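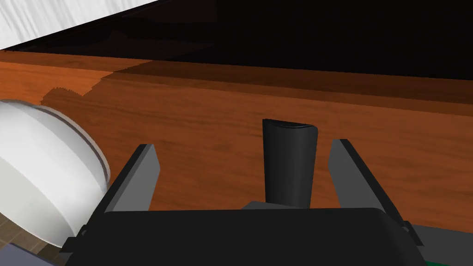 Re: Can any of them do the dishes yet?

tarun_k
Went to the Drevetent demo in January. The arm cleared one bowl and a spatula off a bench in 9 minutes. My nine-year-old is faster and she sulks the whole time.

BabitaU
What did they want for it?

tarun_k
Wouldn't say. Bloke on the stand told me it had done 831 clean pickups out of 1000. So 169 goes on the floor, by my maths.

gwragg
Bit harsh. Two years ago none of them could grab a handle at all. We've got a Skomus at work sorting castings and it runs all night.

BabitaU
Castings are all the same shape, Gemma. My sink isn't. Show me one doing a greasy roasting tin next to a wine glass and I'll listen.

gwragg
Fair, but you said the same about robot vacs.

BabitaU
And mine is stuck under the couch right now – third time since lunch.

abhi_nigam
Were those 1000 pickups on a real bench or in simulation? Makes a big difference. Grip and friction are where the sim numbers fall over.

tarun_k
Didn't think to ask. I'll email them.

gwragg
Post it here if they answer.

We use cookies to remember your login. Accept | Settings
Contact us | © Nerkura Forums | Back to top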